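Cleaning and sorting second-hand toy blocks

Op shop blocks usually come in one big mixed bag, with crayon on some of them and a bit of somebody's sandpit in the bottom. A bag takes an afternoon, mostly drying time.

You will need a laundry tub or large bucket, dish soap, an old toothbrush, a mesh laundry bag, two old towels and some storage tubs with lids. I use the shallow Skulard ones and they stack well enough.

Step 1. Tip everything out and pull the strays
Lay down an old sheet and empty the bag onto it. Take out anything that isn't a block: hair ties, puzzle pieces, coins, dead batteries. Put wooden blocks in one pile and plastic in another, as they are washed differently. Check for cracks and sharp edges and bin whatever fails. If there are children under three in the house, keep small pieces well out of their reach.

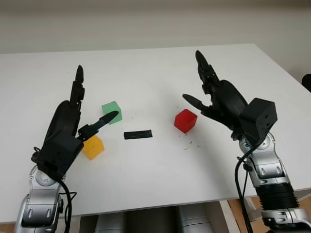 Can plastic blocks go in the dishwasher?
Solid ones generally cope on the top rack on a cool cycle, inside a zipped mesh bag. Hollow blocks tend to fill with water and are better done by hand, and anything with stickers or electronics stays out altogether.

Step 2. Wash
Half fill the tub with warm water and a good squirt of dish soap. Soak the plastic blocks for around 20 minutes, then go over the corners with the toothbrush. Rinse in clean water. Wooden blocks should never be soaked. Wipe them with a damp cloth and stand them on a towel straight away.

For crayon, rub with a little cooking oil on a rag and wash again. Permanent marker will sometimes lift off plastic with methylated spirits. Test a hidden side first, open a window, and rinse the block well when you finish. 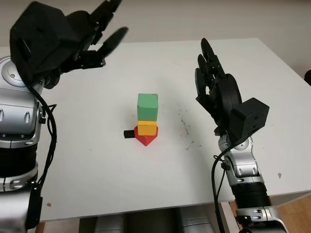
Green on yellow on red, stacked on a white table.

Step 3. Dry
Spread the blocks on towels in the shade, one layer deep. Full sun fades the reds first. Shake the hollow ones and leave them open side down overnight. Lids stay off the tubs until everything is dry.

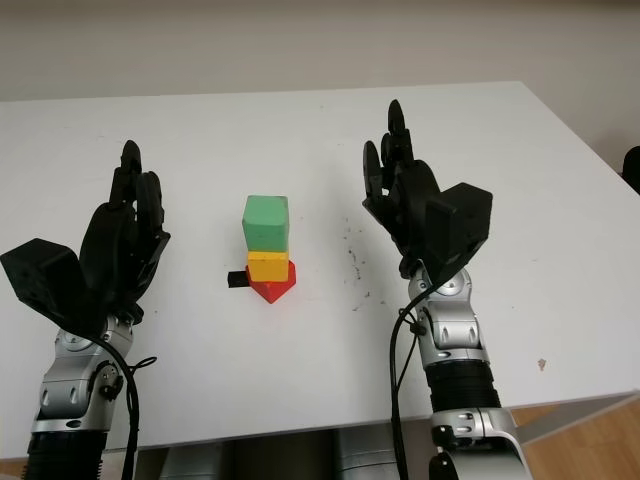
Sorting by shape first and colour second gives the most useful tubs. Start with the long pieces and work down to the small ones. A pale, plain work surface helps a good deal, and on a white tabletop like this one the coloured blocks are easy to pick out. On a patterned rug you will miss half the small ones.

Label the end of each tub as well as the lid. Odd shapes can share a tub.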